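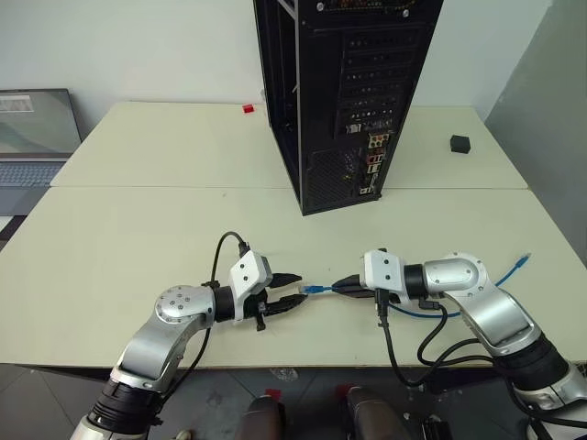 Minibús para despedida, ¿Fullora o Prajapati?

emilia_polak
Buenas! Busco minibús con conductor para una despedida en julio, salida de Istunwood y vuelta de madrugada. Fullora me pide 549 € y Prajapati unos 200 menos, pero sin horas de espera. ¿Alguien ha ido con ellos?

afiq.lumenta
Yo fui con Prajapati y muy bien, el conductor majísimo. Pregunta qué cobran si os retrasáis.

fledero_sur
Pues a mí la espera me salió carísima, 2 horas y casi pago otro viaje. Yo iría con Fullora sin dudar.

afiq.lumenta
Hombre, si lo pone en el contrato no es culpa suya...

emilia_polak
Vale, les escribo esta tarde y pido el precio con espera incluida. Gracias a los dos!!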